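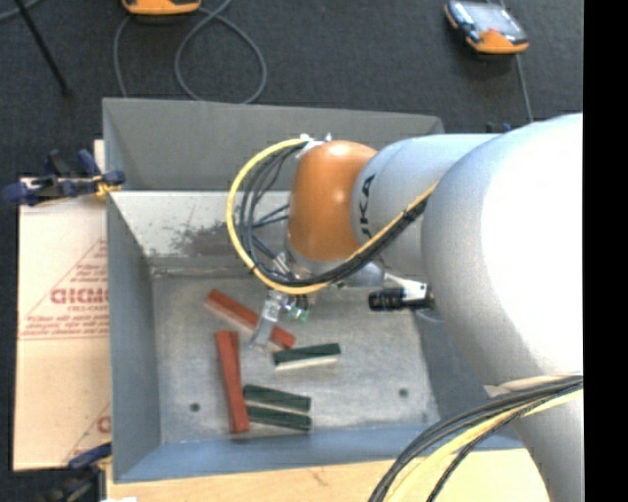
10/07/2022

Glue pot day, finally. I've been putting off the hide glue tests for the Bralberg chair since April and the poor thing has been sitting on the top shelf with its back legs in a carrier bag, so this morning I got the pot out and made a start.

Soaked the Trovent granules overnight in cold water, one part glue to 2 of water by weight. They swelled up nicely and there was hardly any spare water on top. Into the pot, lid on, and up to 60 degrees or so on the dial. Well, the dial says 60. The kitchen thermometer said 81! No wonder the last batch smelt like a wet dog and wouldn't hold a drawer runner. I've put a strip of tape on the dial where the real 60 is, so please go by the tape and ignore the printed numbers until we get a new thermostat (Filport do one that ought to fit, I'll ring them).

Threw that lot away and started again with fresh. Much better. It runs off the brush in a thin string and goes tacky between finger and thumb in no time.

Test joints: beech offcuts, plain butt joints, end to side. One set cold, one set with the wood warmed on the radiator shelf first. Rubbed them together and left them alone, no clamps. The cold ones grabbed so fast I couldn't slide them straight, and two are visibly crooked. The warm ones gave me time to fiddle – lovely, really. I'd been a bit sniffy about warming the wood because it's a faff, but I'm converted.

Also tried a pinch of salt in a spoonful of glue to slow it down, which is in the Nghiêm booklet (the one with the torn cover, it lives by the kettle). It does stay open longer. 15 minutes on the bench and I could still shift the joint. Not sure about the strength yet. I've pencilled S on the salted pieces, W on the warm and C on the cold, and they're all on the windowsill. Please don't pick at them!

Chair itself: the old glue in the back leg sockets came out easily with hot water and a toothbrush. The left socket is worn oval and will want a sliver of veneer round the tenon. Haven't decided between beech and the brown stuff from the scrap drawer.

Next: break the test joints after a couple of days, ring Filport, order more granules. And find the small brush, the one I used today sheds bristles everywhere.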